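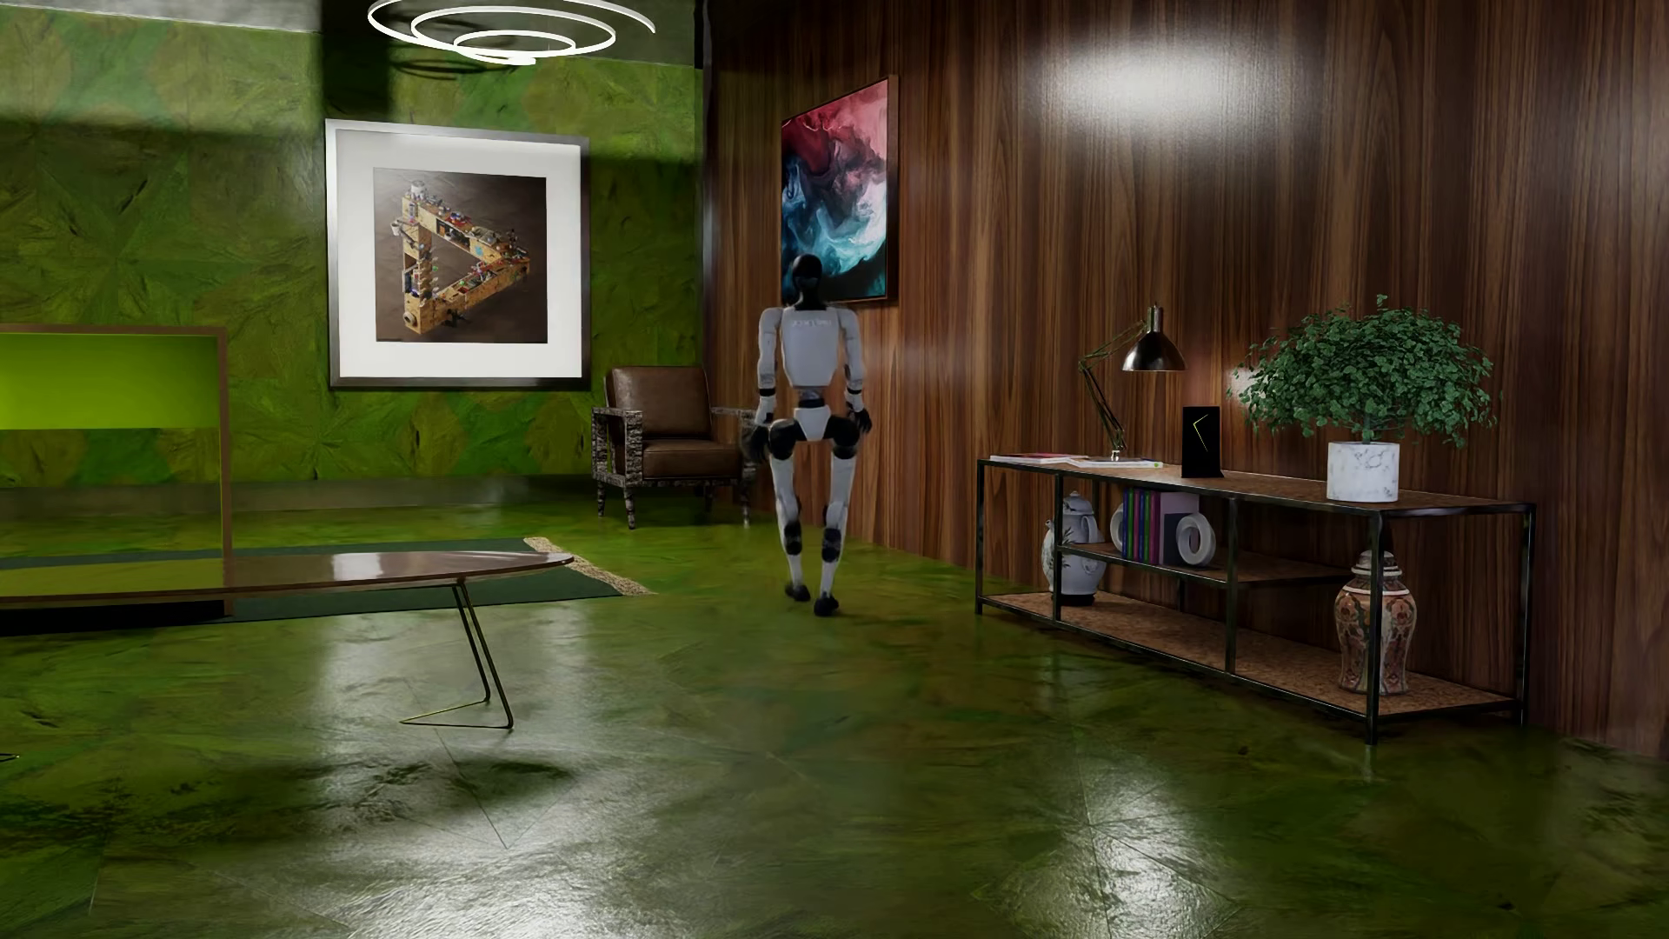
Clivow mid-stride in the green room, seen from behind. April.

Started before eight because I wanted the morning to myself, and got it, apart from the fan in the workstation, which has opinions. The plan was to fix the left hip. The plan has been to fix the left hip since the last entry, and I see from the entry before that one that I described it as a small job.

Where things stood: Clivow (the simulated one, the only one I am trusted with) walks fine in an empty world. Put it in the furnished room and it drifts to the left like a shopping cart. Noreen Malik thinks it's the floor. I thought it was the hip. We have each been right often enough to be annoying about it.

So, the hip. I opened the robot file and went down the joint list with the drawings next to me, one link at a time, which is as much fun as it sounds. The limits matched. The damping matched. The mass of the left thigh did not match the mass of the right thigh, and for the space of one cup of coffee I was a genius. Then I found my own note from the winter saying the left thigh had been changed on purpose to carry a sensor we later took off. I had written "change this back" and underlined it. I changed it back.

It still drifted. A bit less, maybe. I have a rule about the word "maybe" in this diary and the rule is that I have to run the thing again, so I ran it 16 times from the same start and wrote down where the feet ended up. Less, no maybe. But still to the left.

Next the feet. The contact shape on each sole is a stack of little boxes, because whoever built the model first (me) did not want to wait for the real mesh to load. The boxes on the left foot sat a hair lower than the ones on the right. You couldn't see it by looking. I could only see it by printing the numbers, and even then I read them three times hoping to be wrong, as that foot has been in use since we moved over from the Stalter model and I have shown it to visitors. Rebuilt both soles from one side and mirrored them, so that any mistake from now on will at least be symmetrical.

Wrote the checklist properly this time, on paper, and taped it to the monitor where it covers the clock:

Save a copy first. With a name. Not "new2".
Masses, left against right.
Joint limits, left against right.
Soles: mirror, never edit by hand.
Zero the pose and let it stand for 390 steps before asking it to walk.
Check the head camera pitch.
Then, and only then, blame the controller.

The standing part I had been skipping for weeks. If you drop the robot in and send it off straight away, it is still settling onto its feet when the first step comes, and it begins life with a stumble. The poor thing has been late for its own legs all this time. With the wait put in, the first step is clean. The second one too. I made it walk across the room and back more often than the work called for.

Lunch at the desk. Soup, some of it on the keyboard, S key now sticky. That will be next week's repair.

After lunch, the head camera. The pitch had been set for the empty world, where it doesn't matter what you look at. I went through a few settings and kept the steep one, since the foot planner wants to see the ground close in and doesn't care about the art on the walls. The cost is that you lose most of the room. The gain is a lot of floor, and a piece of the robot's own hand at the bottom of the view, which will have to be masked out or the planner will think it's something to step over. I sent one over and asked whether she could live with it.

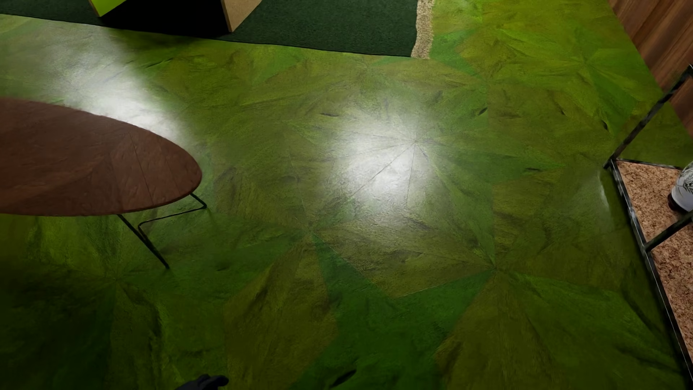 Noreen Malik answered that the pitch was fine by her but that I should stop treating the mask as a picture to be painted once and left alone, because the hand swings with the walk and the mask has to swing with it, so take it from the joint angles at every step and be done. She added that while I was in there I could look at the floor friction, which she had mentioned before. She had mentioned it before. She had the date.

So I looked at the floor friction. The value was different in the two directions. Someone had copied it over from the Vonero scene, where the floor is supposed to be brushed one way, and pasted it into a room where it isn't. Set them equal. Ran it again from the same start.

Straight. Near enough straight that I turned the reset off and let it keep going until it met the wall, and I have never been so pleased to see a robot walk into a wall.

For the record then, since I will be asked: it was the thigh, and the soles, and the floor. I make that two to me. Noreen makes it one to her and the rest to whoever broke them, and asked who that was. I said the connection was bad and that I'd write up the friction part this evening.

The mask took the rest of the afternoon. Reading the angles is easy. Getting them at the same moment as the picture is less easy; the hand was always where the mask had just been, like somebody leaving a room as you come in. I was reading the joints after the physics step and the camera before it. Swapped two lines. Checked it over 1,655 steps with the masked part painted pink, and no black fingers showed around the edge of the pink.

Saved it all as "new3". I know. Renamed it.

Left to do: the right elbow makes a tiny twitch when the arm comes forward, and I don't want to hear what that is until I've slept. Jafarzadeh wants the same soles put on the older model, and I have said yes without opening the file. Also ask about a new keyboard. Home by six, S key still sticking.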